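Trosidside Outpatient Rehab – Walk-Through Checklist, Loaner Knee and Hip Equipment

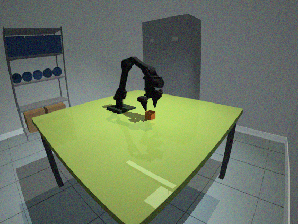
Black arm on the yellow-green table, computer rendering

Date: 20 May 2024
Inspector: Anikó Gulyás
Site contact: Charalambos Tsolakis
Areas: treatment gym, loan closet, charging shelf

1. Knee motion machines, straps and padding
Pass with comment. Padding is whole on all units. Two thigh straps have hook tape that lets go with a light pull. The log says "checked, good" for both. I would like to know how they were checked.

2. Knee motion machines, angle stops
Fail on one unit. Set to 90 degrees, the Orau in bay 2 went past the mark on my goniometer both times I ran it. Site contact says it has always read a bit high. That is a reason to pull it from use, and I have tagged it.

3. Power cords and hand switches
Pass. No cuts, no tape repairs. Patient stop switch works on every unit tried.

4. Cold therapy units
Pass with comment. Hoses dry at the couplings. Cleaning sheet is signed in the same pen and the same slant for 19 days straight – maybe one person really did them all. Please have staff sign on the day.

5. Wearable motion sensors (Costico)
Not accepted yet. The supplier's sheet says 1,324 hours between faults. It does not say who measured that, or on what. Skin patches are in date. Cleaning between patients is described as "wipe down" with no product named.

6. Walkers and crutches
Pass. Rubber tips good. One walker has a height button that sticks, set aside for repair.

7. Parallel bars
Pass. Floor bolts tight. The weight label has worn off and needs replacing.

8. Loan records
Fail. I pulled 40 loan cards. Several have no return date, though the equipment is back on the shelf. The new Chrysikopoulos tracking software is supposed to fix this. I'll believe it when I see a month of clean records.

9. Patient handouts
Pass with comment. Large print copies on hand. The page on swelling still lists the old phone number.

Follow-up: items 2, 5 and 8 to be looked at again in June. Bay 2 unit stays tagged until a service report is in my hands – a phone call from the vendor won't do.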